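Home Products Manuals Support Contact

Furov Wood Care Set: Section 2, Oiling a table

Read the complete section before you open the bottle. One bottle contains 200 ml of oil.

1. Take everything away from the part of the table you will treat.
2. Wipe the wood with the gray cloth, slightly damp, and let it dry for two hours.
3. Shake the bottle. Put a small quantity of oil on the white pad, never directly on the wood.
4. Rub along the grain, from one end to the other end. Do not make circles.
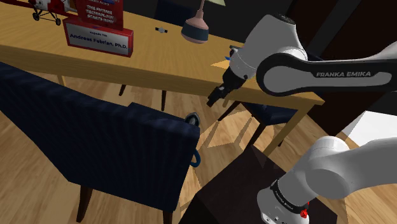
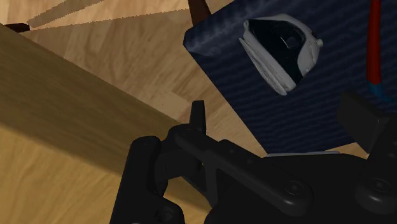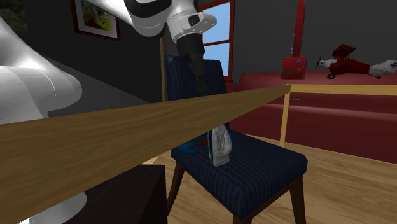
First picture: long table with light yellow-brown grain, above a wood-plank floor.

5. Wait 15 minutes, then remove the oil which remains on the surface with a dry cloth.
6. For a second coat, repeat steps 3 to 5 on the next day.

NOTE: Light wood can become a little darker after the first coat. Please test the oil under the table top first.

CAUTION: Cloths with oil can catch fire by themselves. Lay them flat outdoors to dry, or keep them under water in a closed metal can.

CAUTION: Keep oil away from chair fabric. Stains of oil are difficult to remove.

For planks and stairs, see Section 3.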